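Sun 10 December

Back in the Nastlow lab on a weekend and I don't mind one bit! The new scoring for the suturing policy finished overnight and it's the best result since February. We gave it 38 held-out starts and let it retry a grasp up to 2 times, with no hints from the operator. It used to freeze whenever the thread sagged near the jaws. Now it backs off, opens and has another go – I could watch that all day.

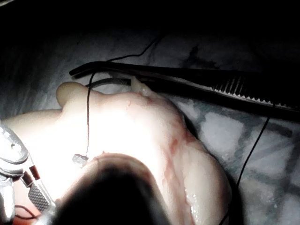
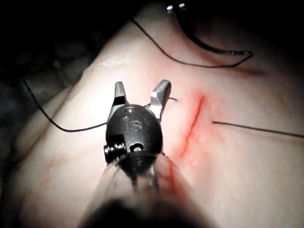 Wrist views, with black thread in all three.
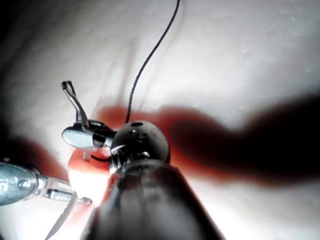

The Hindcombe set is up to 517 demonstrations, but only 359 have clean labels, so I trained on those and left the rest for later. I want to colour-code the retries before the Zallness call, then try the same weights on the Sầm arm, which has a stiffer wrist. If it copes there I'll be over the moon. Must remember to order more thread, and eat something other than toast.

Contact | © Hindcombe Notebook | Back to top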